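From: tabletop-serving list
Subject: Re: [serving] Woven trays for the bread course, cleaning and sizing

On a September morning a member at Purnton wrote:

> We are replacing the bread trays in both dining rooms and have been
> offered a dark brown woven type, rectangular, rounded corners. Two
> questions. Does the open weave hold crumbs to the point where it needs
> a brush every service? And does anyone use the same tray for rolls and
> for crackers, or is it better to keep two sizes in stock? We would be
> ordering 200. The supplier (Tedberg) says one size is enough.

One size has been enough for us, with some limits on what goes in it.

We changed to dark woven trays last year under stock number 3342. The sides slope outward, so the opening is larger than the floor. Size the tray by the floor. A round roll sits where it is put. A row of crackers or round cookies needs a flat run along the floor, and it will lean if it is set against a sloping side. Ours go in lengthwise or on a slight diagonal, as a single row. Two rows can be made to fit but guests then lift both to get at one.

Pictures follow. The second has the orange-and-cream row in the tray, and the third has the tray empty with a roll on the table. 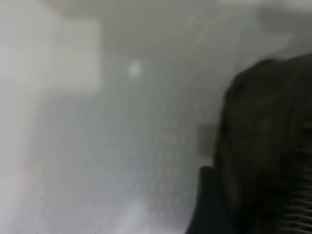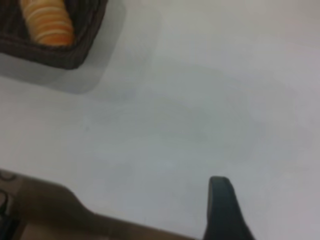
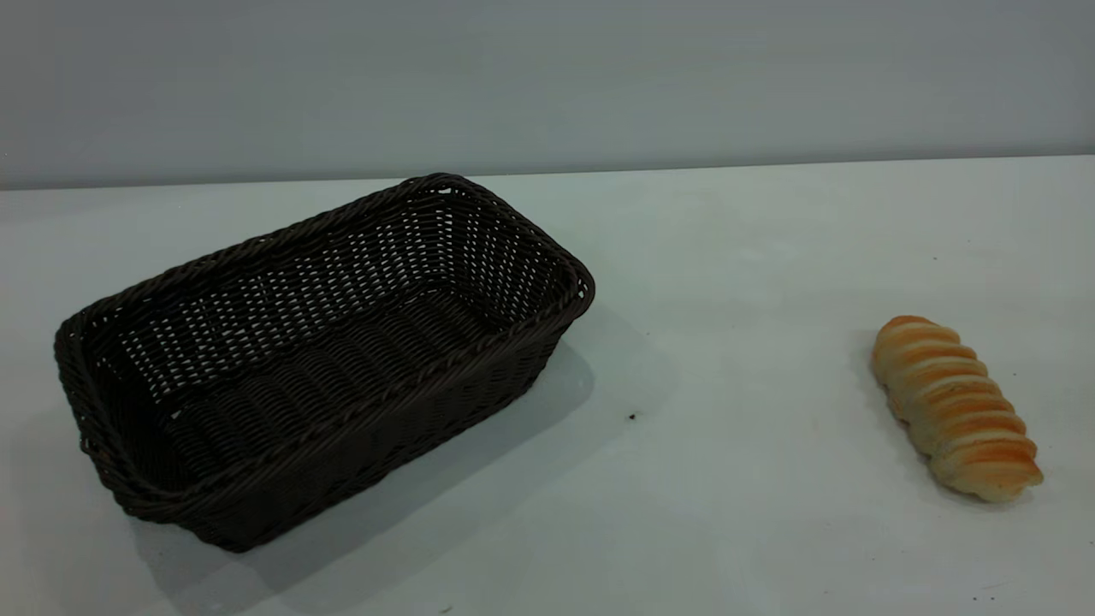 On cleaning: fine crumbs do get into the weave, mostly at the corners and under the braid of the rim. We do not brush at every service. The routine is to turn the tray over, tap it twice on the heel of the hand, and wipe the floor with a dry cloth. A brush goes through the set once a week. Seeded rolls are the exception. Poppy seed will work its way into a tight weave and a cloth only pushes it further, so those trays are brushed the same day.

A paper liner solves most of this, but it slides on a smooth floor and hides the tray, and we stopped using it outside breakfast. If you want a liner, cut it 22 mm short on each side and it will lie flat.

Washing depends on the material. Ask Tedberg for it in writing. Synthetic strand can be rinsed in warm water and drained upside down on a rack. Natural strand should not be soaked. We had a small lot from Prirkden in natural fiber before the present ones, and the corners opened after a few months of rinsing.

On quantity, 200 is tight if both rooms are served at the same hour and part of the set is drying. We hold 217 for a similar load and run low only at holiday lunches. I would order a few spares from the same batch, as the brown can differ between batches and it shows when the trays are side by side on a white table.

The Pangaribuan catalog lists a deeper version of the same shape. It is fine for long rolls. Crackers sit too low in it to be picked up easily, and it does not nest with the shallow one.

Can you post the inside floor measurement of the tray you were offered? The outside figure in the supplier sheets includes the rim.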